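Teaching a two-arm cell by remote control: how should I set up the bins and start each go?

Asked by Sowmya Chettiar

Hello all, and thank you in advance to anyone with the patience to read this through. I started in September on a small project at Tromberg, where we want a pair of arms to learn to put a kit of parts on a tray. I drive both arms by remote control and the software (Flerow, if anyone knows it) saves every go, so that later on a model can be trained on them.

The table has four yellow bins, two down each side, and a steel tray lined with white paper in the middle. The kit is a round circuit board and some little wire looms, and a finished go should end with the pieces lying on the paper where the next person can pick them up.
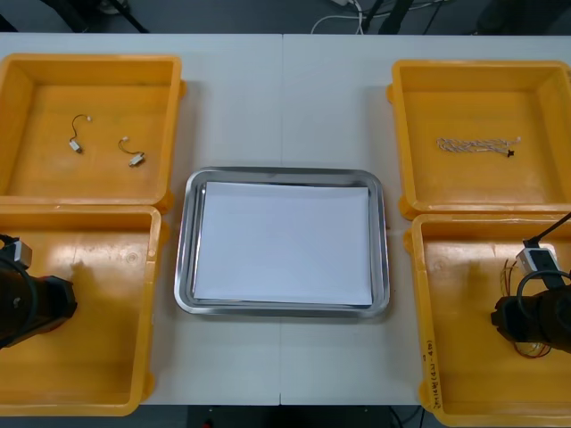 What I would like to know

1. I have 200 goes saved and my hand is clearly getting better, so the early ones are slow and full of dithering. Do I keep them, or throw them out and start again?

2. Soft wires are a misery. The board I can do nearly every time, but the wires swing and curl and never lie the same way twice. Should I be trying to lay them in exactly the same place in the bin before every go?

3. Should both arms move together, or should I do one side and then the other? My colleague Ifor learned on a Masson arm years ago and swears by one at a time, but it does feel slow – and I'm rather fond of moving both, now that I've got the knack of it.

Answer from Shoshana Marchetti (accepted)

Hello Sowmya, what a lovely clear question, and your table is a good deal tidier than mine ever was! I spent most of last year driving two arms at Kastar and ended up with 2285 saved goes, so I've made most of the mistakes going.

Take the early ones first. Don't throw them out in one lump. Watch them back at double speed (make a pot of tea, it takes a while) and put each in one of two piles. A slow go where the gripper travels sensibly and the part ends up on the paper is perfectly good. What you want rid of are the ones where you hovered, changed your mind and went back, and above all any where you let go of the wires too high and got away with it. I lost 510 of mine that way and didn't miss them.

On the wires, please do move them! Lay them straight, lay them crooked, turn the connector the other way round, put two in the bin with a gap between them and then another time let them touch. If they always start in one spot the model learns the spot, and then somebody knocks the bin and you are back at the beginning. I'd leave the bins and the tray alone for now, though, and only shift those once the first version behaves itself. 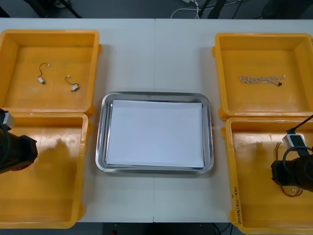
Both grippers over the lower bins, tray in the middle.

I would also aim for the connector wherever there is one. It's a solid lump with flat sides and it gives the gripper something to hold, while bare wire rolls about and slides off. Come down over it slowly, close, wait a moment, then lift. That little wait did more for my results than anything clever I tried in the software.

As for both arms at once, I'd start as Ifor says and let one wait over its own bin while the other goes to the tray. They both want the same bit of paper, after all. When you do begin to overlap them, always give the same arm first turn at the tray, otherwise the saved goes disagree with each other about who is meant to give way, and so will the arms.

Keep the order of the parts the same too. I always did the board first and put it well over to the left, so that there was a clear stretch of paper for the wires beside it. You can lay a loom down lengthways there without dragging the loose ends across the board.

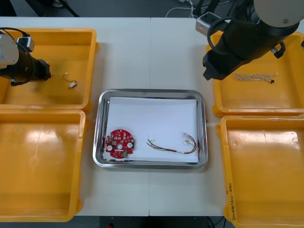 Answer from Wendell Kincaid

Agree with most of the above. I'd only add to write down who was driving. We had two people sharing the controls, me and Roscoe Ambrose, and he picks up from the left and I pick up from the right, and the model we trained on the lot of it dithered between the two. We split them by driver in the end and it was much happier. Also stop after 7 or so in a row and have a stretch, your wrists will thank you and so will the recordings.

Answer from a guest

You could just glue the wires to a bit of card, then they don't move. Worked for us on a different job.

Comment from Sowmya Chettiar

Thank you all so much, this is very kind. No card for me I'm afraid, the wires have to go out loose, but I'll start sorting the early goes this afternoon and try the little wait before lifting. Shoshana, when you turned the connectors round, did you do that on a plan or just as the mood took you?

Comment from Shoshana Marchetti

As the mood took me for the first month, and then I noticed my mood nearly always pointed them to the right! After that I kept a list by the keyboard and ticked them off.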